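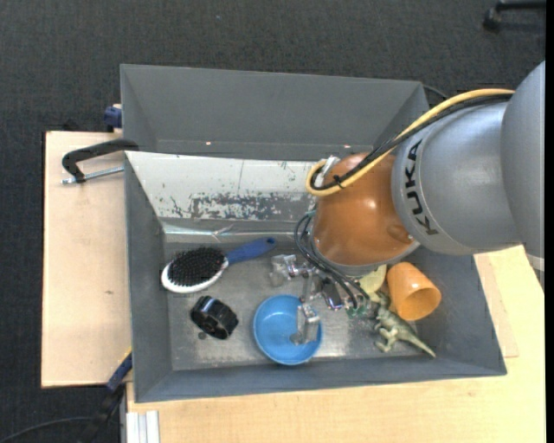

When should the reader survey on first impressions close? The survey closes at the end of December, and the results go to the features desk the following month.

Search this site
Enter keywords
Go

Minutes of the Editorial Meeting, Beauty and Wellbeing
December
Posted by Xiomara Pettigrew

The meeting opened at 2 p.m. in the Greenberg room. The minutes of the previous meeting were agreed with one correction: the word "study" in item 3 should read "survey".

1. Reader survey
The desk considered the draft questions on how readers judge strangers by their voices. Members felt that two of the questions led the reader towards a particular answer. These will be reworded before the survey goes out to the Plarow mailing list. It was agreed that any article drawn from the replies must state that readers chose to take part, and that the replies say little about the public at large.

2. Headlines on research
Ms Pettigrew reported complaints about a recent headline on sleep and skin, which had claimed more than the paper behind it. The text of the article was sound. It was agreed that:
- headlines will not use "proves" or "science says" for a single paper;
- the writer will see the final headline before publication;
- the sleep and skin headline will be changed and a note added at the foot of the page.

3. Series on shyness
Five articles have been commissioned and three received. The piece on shyness at work is too long and will go back to the writer. The desk discussed whether to run the series daily or weekly – weekly was preferred.

4. Vesorar samples
Samples of the Vesorar night cream have arrived from Clandotard. The desk restated that samples are accepted without any promise of coverage. Reviewers will use the cream for seven weeks before writing.

5. Any other business
The picture budget was deferred. The style guide entry on "average" and "typical" remains open.

Actions: Ms Pettigrew to reword the survey questions and amend the headline.

The meeting closed at 3 p.m.

Last updated: December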